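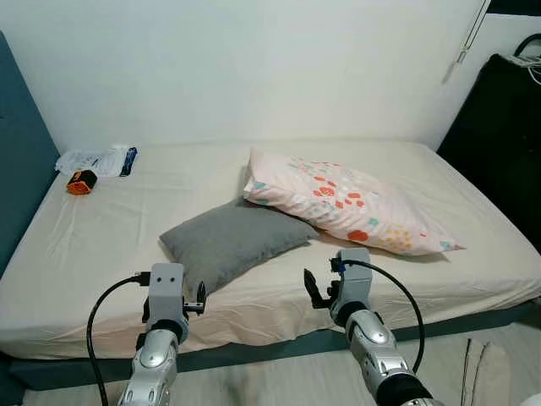 Residents of the Prins house will get new bedding this winter, and for the first time the gray and the patterned pillows will be treated as one set. Workbridge, the office that rents out the furnished rooms, announced the change in a letter which was put under the doors last week. Until now a tenant received whatever was on the shelf that morning. From the next change of bedding each bed gets a cream fitted sheet, a gray pillow and a pink pillow with red, orange and yellow figures, the combination that already lies on the mattress with the dark teal headboard. The two pillows stay together for the whole time of the rental, and they go back together when the tenant leaves.

News Housing Work Streets Agenda Letters
News > Housing > Prins house
11/11/2023

The change looks small, but it follows a long discussion in the building. In October, tenants on the upper floors complained that they had received pillows of very different thickness, and that a flat one and a full one do not give the same sleep. There were also beds with one pillow and beds with four. In the letter Workbridge writes that it wants "the same bed in every room", and that it has bought the missing pieces from Hameo for a sum of 1695 euros. The costs are not added to the rent.

The cream sheets are not new. They were introduced in spring, together with the bed bases in fabric, and most tenants seem to be content with them. The sheet has elastic at the corners and is put on the mattress without any folding. In the beginning there was a problem with the size: the first delivery was made for a thinner mattress, and in many rooms the sheet came loose at the foot end during the night. Those sheets were exchanged before summer. Creases are still a point of conversation. Tenants who like a flat bed are advised to pull the sheet from the foot end first and only then from the sides, and to do this while the sheet is still a little warm from the dryer.
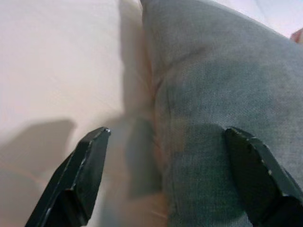

Ilse Marchetto

For the gray pillow the instructions are different from those for the patterned one. The gray cover has a fine weave in which threads of lighter and darker gray cross each other, and it keeps a dent for some time after somebody has leaned on it. Workbridge asks tenants to shake this pillow every morning by holding two corners, and to turn it once in a week. It should not go in the hot dryer. The cover can be removed and may be washed at a low temperature, on the inside out, with other dark things.

The pink pillowcase can be washed with the sheet. In the letter it is described as the pillow for sleeping, and the gray one as the pillow for reading or for the back. Tenants are of course free to use them in the other way. What Workbridge does not want is that the pillows are moved to the kitchen chairs or to the balcony, as happened a lot during the warm weeks. Several covers were spoiled with coffee and with sun cream, and it was no longer possible to give them to the next person.

The laundry will be done by Celtinik, which has also washed the towels of the house for 3 years. Until now, Celtinik collected the sheets and the tenants washed the pillowcases themselves, in the machines in the basement. This gave a strange situation in which one half of the bed was clean on the first day of the month and the other half on a day that the tenant selected. From now on everything goes in one bag. The bags are handed out at the front desk and are marked with the room number, so that the same set returns to the same bed.

Collection is in the morning, before seven. Tenants who work at night can put the bag outside the door when they come home. Clean bedding comes back the next afternoon, and each room has a second sheet for the time between. There is no second set of pillows. A few tenants have asked about this, and the answer from Workbridge is that the pillows themselves are not washed at each change – only the covers – and that spare covers are kept at the front desk.

It is important that the bed is cleared before the sheet is taken off. The letter spends a complete paragraph on this. Celtinik has sent back telephone chargers, reading glasses, one passport and a large number of socks, which were all rolled up in the sheets without intention. Small articles disappear easily in light bedding. Also wrappers of plastic should be taken from the bed, as they melt in the dryer and leave a mark on everything that is in the same drum.

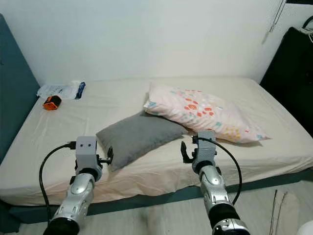 The two pillows of the new set on a cream fitted sheet, with the dark teal headboard at the left.

On the question how the bed should look, the letter is less strict than some tenants had expected. A drawing was added on the back, with the pillows side by side against the headboard and the blanket folded at the foot end. But it is called a suggestion. The pillows may also lie one on the other in the middle of the mattress, and a tenant who prefers a diagonal arrangement will not hear any remark. Only on the day of departure the bed must be as in the drawing, in order that the next tenant finds the room complete.

The headboard receives its own instructions. The fabric takes up dust quickly, and it is better to use a soft brush than a damp cloth. Water leaves rings on it which are difficult to remove later. Tenants are asked not to hang wet towels over the edge. For those who have no other place for a towel, Workbridge will put an extra hook behind the door. The hooks have been ordered and should be in all rooms within 6 weeks.

The old bedding is not thrown away. Sheets with a hole or a stain are cut and used as covers when the walls are painted. Pillows in good condition but in the wrong color can be taken by tenants for their own use, and they are stored in the room next to the bicycles until the end of the month. What remains goes to a textile container. White and blue pillows are popular, and the shelf was already half empty when we visited the house. The brown ones remain for now.

There was some disagreement about the pattern. A group of tenants on the first floor wanted all pillowcases in one plain color, preferably gray. They find the pink ones with dots too lively for a room in which grown people rest after work. Others think that the rooms are plain enough already. The walls are white, the sheets are cream, and it is not allowed to paint or to make holes for pictures. For them the pillowcase is the only thing in the bedroom with some color in it. Workbridge had three patterns to choose from and took this one, in the hope that small spots from daily use would be less visible between the coral and the yellow.

Tenants who really do not want the pattern may use a pillowcase of their own. In that case the pink case goes in the closet, clean and folded, and must be on the pillow again at departure. A private pillowcase should not be put in the Celtinik bag. The laundry cannot guarantee that it comes back, and it will not pay for it.

A lost or badly damaged pillow costs 7 euros, which is deducted from the deposit. For a fitted sheet the amount has not been decided. Damage that was there before can be reported at the front desk on the first day, and a short note is enough. It helps to look also at the side of the pillow that lies on the mattress, and at the seam, where covers usually begin to open.
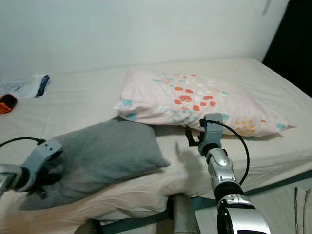
One tenant would have liked the money to go to the mattresses first, and told us that a pretty pillowcase is pleasant to look at, "but I lie on the mattress the entire night, and on the left side of mine I can feel where the previous person was lying." The pillows were fine, in this tenant's opinion. The gray one is even used every evening, behind the back, with a book. But after two years in the house it was a disappointment to open the letter and to read only about covers.

Workbridge answers that the mattresses are on the list for next year. They will be turned during the coming change of bedding, in all rooms, and the ones with a visible hollow will be replaced immediately. Tenants can ask for this at the front desk. They do not need to be at home when the mattress is turned, but they are requested to take their things off the bed and from the floor on both sides, as the beds are wide and must be pulled away from the wall.

The new sets are handed out per floor, starting at the top of the house. The day for each floor is on the notice board beside the mailboxes. Tenants who are traveling in that period can leave the old bedding in a bag on the bed, with the room number on it, and they will find the new set in the room when they return.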